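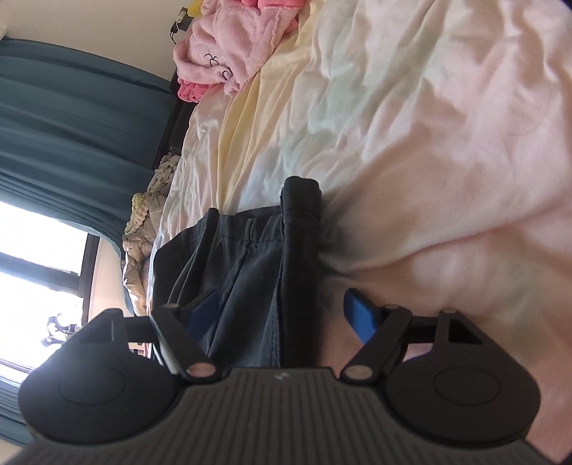
Casting news and what it's worth -- speaker notes
Manee Wongsuwan, Hellondale Film Club, 3/31/19

Start with the headline. "Star of Drulloditz joins Allau." Ask who clicked on it. Wait for hands.

Then ask what we learned. An actor has agreed to be in a movie. We don't know the size of the part, or if the script is finished. The article says she is "thrilled." I have never read one where the actor was mildly pleased.

Explain how I got into this. Last November I started saving every casting story I came across in the trade pages and the fan sites. I stopped at 100. Then I went back and checked each one against what the studio has said lately. 78 still stand. 15 had the part recast or quietly dropped. The rest I couldn't settle either way, and I'd be wary of anyone who says they could.

Don't oversell this. It's one person with a spreadsheet, and most of these movies haven't come out yet.

Next: the Allau case. Read the two announcements out loud, slowly. First one says she plays "the lead." Second one, a few weeks later, says "a pivotal role." Same actor, same movie. Pause here. Somebody will say it's just wording. Maybe. But a publicist picked those words, and "pivotal" can mean 2 scenes and a funeral.

The biopic problem. Wattanapong is being sold as the true story of a chess champion. Every write-up says the lead "trained for months." With whom? At what? If the makers want credit for it, they can tell us how she plays. Skip this if we're running behind.

The look-alike photo. Side by side, actor and real person, same hat. Put the hat on me and I'd look like him too -- wait for the laugh, if there is one.

What I'd like from the sites: say who told you, and say what isn't signed. Go back and fix the old story when the part changes. Very few of the ones I saved had been touched again after the day they went up.

Likely question: isn't it harmless fun? Mostly, yes. I read this stuff at breakfast. My complaint is with calling it reporting.

Second likely question: will Allau be any good? No idea. Neither does the person who wrote the headline.

Leave the list on the table by the door for anyone who wants to check my count.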